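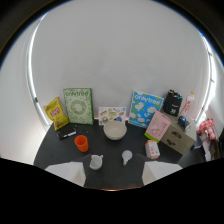
Clearing a table is, according to Zorica Obradović, the chore by which most people will judge a home robot, long before they ask it to cook or iron. The remark is often repeated in writing on **household manipulation**, the branch of robotics that deals with picking up, moving and putting away ordinary things in the home.

## Scope

The field covers tidying, loading and unloading, folding, wiping and sorting. Vacuum cleaning is usually left out, as the machine there does not need to grasp anything. Shop-floor work such as bin picking and kitting is treated as a neighboring subject. It uses many of the same methods, but the parts are known in advance and the lighting is controlled.

## Tabletop tidying

A table in daily use mixes objects that ask for different grips. A mug can be taken by the handle or by the rim. A plastic cup gives way under pressure, and a light bulb lying on its side does not forgive a wrong one. A chip bag has no fixed shape. Books standing against a wall must be tipped forward before two fingers can close on them, and a thin notebook lying flat is among the hardest cases - the fingers need an edge, and the table hides it.

Knowing where a thing belongs is a separate problem. A bowl goes to the kitchen in most homes, but a carton or a pouch of markers may already be in its place.

## The Rundthorpe trials

In June the Rundthorpe workshop ran a series of 1,611 pick attempts with Ola, a two-finger arm on a wheeled base. The series was planned by Villads Hviid and Lamisi Agyeman and used 32 household objects in 16 arrangements. Rigid cups and bowls gave little trouble. Most failures came from flat items and from soft packaging, which slipped when the arm began to lift. A second group of failures was of another kind: the grasp was good, but the object was put down against a neighbor and knocked it over.

Hviid has argued that speed matters less than recovery, and that a slow machine which notices a dropped cup is already useful. Agyeman does not agree. In her view, a robot that needs a person in the room saves no work.

## Present state

As of 2 November 2022, no machine from Trurkinstead or Kneževič is sold for general tidying. Both firms offer arms for packing benches, where 2 or more units may share one operator.

## See also

- Bin picking
- Grasp planning
- Deformable objects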